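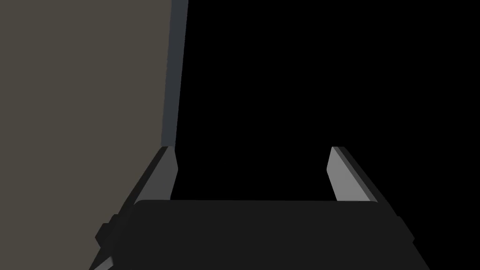
Are we at chores yet? Sim vs. shop floor vs. kitchen

Forum: Manipulation and Grasping
Replies: 9 | Views: 1,786

vwallner
Posted November 2025

Splitting this off from the gripper calibration thread, where it had buried the original question.

My position, restated. A two-finger parallel gripper with a wrist camera and a learned policy can do a useful subset of shop-floor chores today. Machine tending, kitting from open bins, wiping a fixture between cycles. It can't do household chores at a level anyone would pay for. I don't think the gap between the two is a data problem. It's a contact problem, and most of the people reporting good household numbers are reporting them from simulators where contact is approximated by whatever the solver could afford.

Disagreement welcome. Please say whether your numbers are sim or hardware.

- Vinzenz

trinh_son
Reply 1

Hardware. We run two cells at Fakach doing deburr-and-tray on small aluminum brackets. One arm per cell, parallel jaw, flat pads. Unattended on second shift.

I agree on shop floor, with a caveat. The "learned" part of our system is the pick. Everything after the pick is scripted, including regrasp. When people say a policy is doing machine tending, I would like to know what fraction of the cycle is the policy. Ours is 31 percent by time.

I disagree that the house is mainly a contact problem. Contact with a ceramic plate is no worse than contact with an oily bracket. The house is a fixturing problem. Nothing in it is located.

m_frei
Reply 2

Sim, then hardware.

I'd push on "contact is approximated by whatever the solver could afford." True for stacked thin objects and anything wet. Much less true for single rigid objects on a flat surface, where we see rank order preserved between sim and the real cell. If policy A beats policy B in sim on drawer opening, it beats it on the bench. The absolute success rates don't transfer and shouldn't be quoted.

On chores: loading a dishwasher with the racks already out and the plates already scraped works most of the time. I wouldn't call that loading a dishwasher.

vwallner
Reply 3

> Nothing in it is located.

Fair, but localization is the part that has improved. Give me a depth image and I'll give you a pose for a mug good to a couple of millimeters. What I can't give you is what happens when the pad touches the handle, the mug rotates, and the second pad arrives late. In a fixture the part has nowhere to go. In a sink it goes somewhere, and the policy has to have seen that somewhere.

So maybe we're describing the same thing. A fixture removes the contact uncertainty.

kitchen_skeptic
Reply 4

I do appliance repair, I'm not in robotics, I read here because my employer keeps asking whether we will be servicing these things.

What do you mean by "most of the time"? If a dishwasher loaded itself most of the time it would come back under warranty. The customer's bar is a machine that fails once or twice over years. Every demo I have watched was one take of one task.

m_frei
Reply 5

Most of the time meaning above 80 percent per item, on items in the training set. A full load is many items, so the probability of completing one without an intervention is low. Your objection is correct and it's the number that should be reported: interventions per completed chore. Success per grasp flatters everybody.

n_aitbrahim
Reply 6

Hardware, laundry. I was at Kellness until February, on the folding line. Industrial, so towels and flat linen only.

The line folds flat linen fine. It did so before anyone put a learned policy near it, with clamps and a belt. We replaced one station with two arms and a policy so that it could accept mixed sizes. Throughput at that station dropped by half. Rejects also dropped, because the policy would re-pinch a corner it had missed and the clamps never could. Management kept the clamps.

I mention it because the thread is treating "can the machine do it" as the question. For flat linen the answer has been yes for decades, using a machine that looks nothing like a hand. Shop floors buy those. The arm only wins where the mix is wide and the volume is low. A house is exactly that, with the lowest volume there is.

trinh_son
Reply 7

Agree with all of this. We looked at a dedicated deburring machine and the only reason we bought arms was that the bracket family changes every few weeks.

Related: what is everyone doing about pad wear? We swap on a schedule. The policy degrades before the pads look bad. Grip force at the motor is unchanged, but slip goes up and the policy was trained on fresh pads.

v_egger
Reply 8

Pad wear: randomize friction in training over a wider range than you think is physical, and log finger position at close. If the final width starts drifting for the same part, swap. We do this at Clirmont and have stopped swapping on a schedule.

On the main topic I am more optimistic than Vinzenz. Wiping counters, picking items off a floor into a bin, moving laundry from washer to dryer. All three tolerate a failed grasp. You just try again and the world is no worse. Dishes don't tolerate it, glassware especially. I would sort chores by the cost of a failed attempt before sorting them by contact or by localization. By that measure some household chores are easier than Sơn's trays.

vwallner
Reply 9

I'll concede floor pickup. Counters no. A wipe that fails pushes liquid behind the toaster and the world is worse.

Washer to dryer I would like to see on hardware with a wet fitted sheet, front loader, drum seal included, door opened by the robot. Interventions per chore, as Mirjam says, over at least a month. If Clirmont has that logged I'll change the first post.

Friction range, please. What are you using as the lower bound? We went down to 0.3 and the policy started squeezing everything to the force limit, which is fine on a bracket and not on a yogurt cup.

v_egger
Reply 10

0.25, but with a penalty on commanded force above what the part needs, annealed in after the grasp is stable. Without the penalty we got the same squeezing. I'll ask about the dryer logs. They are from a top loader.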